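Call for participants: help us try out the Urnosell two-arm practice kit

Endbridge is looking for 12 people to spend a few weeks with the Urnosell kit before it goes on general offer in November. You don't need a background in robotics, and we mean that – our last group included a retired baker and a high school band teacher, and both of them gave us pages of notes we're still working through. If you're patient, a little curious, and happy to tell us when something drives you up the wall, please read on.

The kit runs on your own computer. You get two simulated arms at a shared table, a round tray, a blue bin, and a set of 60 short pick-and-place tasks that start out gentle and get fussier as you go. Most people begin with the tray, lining the gripper up over a part and getting a feel for how the wrist turns.

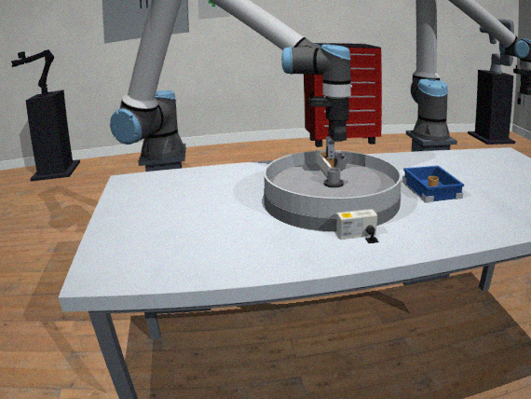

What we'd ask of you

Plan on four hours a week, whenever suits you, plus a video call on Thursday evenings where everybody compares notes (cameras off is fine, and so is eating dinner). You'll work through the tasks at your own pace and fill in a short form after each one. We'd especially love to hear about the written guide, because we've read it so many times that we no longer notice what's missing.

You will need a fairly recent laptop and a mouse with a wheel. The Bremetti hand controller is on loan to everyone who joins, and we pay the postage both ways.

What you'll get

Each participant receives $377 at the end of the trial and keeps a full license for the kit. You'll also be the first to try the Dow lessons, our new set on reaching. They spend a good long while on how to bring an arm in over the table with the elbow bent, and how to choose an angle for the wrist before you start down toward the tray.
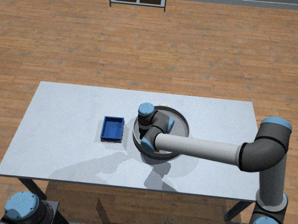

Mhairi Cairns found the reaching lessons slow going for the first couple of evenings and says she would have liked more practice with one arm before being handed the second. She also told us she went back and did the early tasks over again, just for fun, so please don't be scared off!

To apply, send us a few lines about yourself and the computer you'd be using. No résumé needed.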